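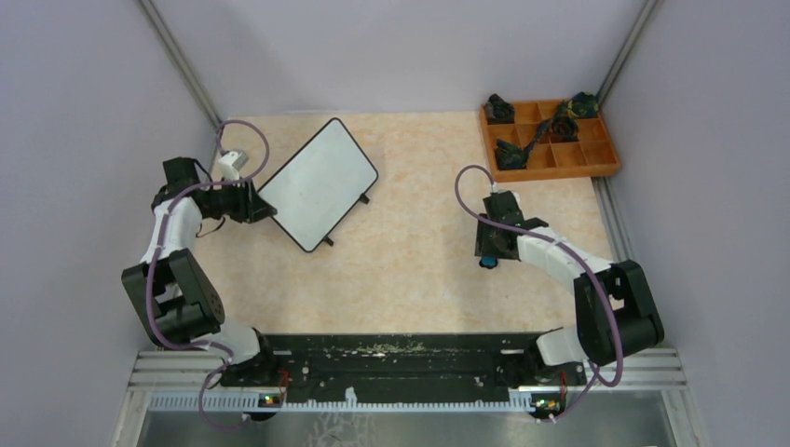 Both arms out over the table, whiteboard on the left, divided tray back right

From: Emese Nyitrai
To: bench-practice list
Subject: Re: [bench-practice] draft rules for the two-arm tables, round two

Hi all,

Sorry for the slow answer, I was over at Plandley most of last week and their wifi is a sulky thing. I've read Onni's draft twice now and I like it a lot, so please take the moaning below in the right spirit!

Onni Peltonen wrote:
> 3. Cables. Any cable running along an arm must be fixed so that no
> loop stands clear of the arm at any point in its travel.
>
> 4. Objects. Before each run the operator returns every object to the
> start layout on the card. Nothing that isn't on the card stays on
> the table.
>
> 5. Shared space. The two arms must not both be past the centre line
> at the same time unless the task sheet says so.
>
> 6. Speed. While anybody has a hand inside the panels, both arms are
> stopped. Slow does not count as stopped.
>
> Comments by the end of September please, then I'll send it on to
> Salminen for the printed version.

On 3, I don't think we can have it as written. Look at the purple cables on the table at the top of this message: there's a big loop standing up over each gripper, and on our arms the wrist needs a fair bit of that slack or it runs out of turn before the joint does. We tied ours down flat in the spring at Oston (I was very proud of it, lots of little clips) and pulled a connector out on the first proper wrist roll. So could we say something like "enough slack for the full travel of the wrist, and no loop that can reach the other arm or catch on anything on the table"? And then have somebody drive both arms through the whole range by hand, slowly, watching only the cables. It takes five minutes and it's dull and I'd still make it compulsory after every cable change.

I'd also like a line about the bottom end. Everyone looks at the gripper and forgets the bit that hangs in front of the rail by the base, which is exactly where your sleeve goes.

On 4, yes, but the card needs to say what "returned" means for soft things. A whiteboard is easy, you can mark its corners. Bundles of cloth in a divided tray are another matter, they never go back the same shape twice. My suggestion is that the card gives the compartment and leaves the shape alone, and if a bit of cloth is lying over the partitions into the next compartment you write that down before the run. We went back through 927 of our old runs and in 208 of them the note just said "tray as usual", which is no use to anyone. I wrote a good number of those myself, so no finger pointing.

On 5, where is the centre line? I mean it as a real question. Siltach measure from the middle of the front beam, we've always gone by the middle of the tabletop, and on our older table those aren't the same place. Please pick one, I don't mind which. And can a task with one arm busy at the whiteboard and the other working close to the tray count as separate sides without a special sheet? I'd say so if the grippers stay at least 70 mm apart all the way through, elbows included, because the elbows are the bulky part and they swing out further than you'd think.

On 6, agreed, every word. Please don't let anybody soften it.

One small extra: could the printed version be big enough to read from the stool? The last one wasn't.

I can do a clean copy of 3 and 5 if that helps, just shout.

Emese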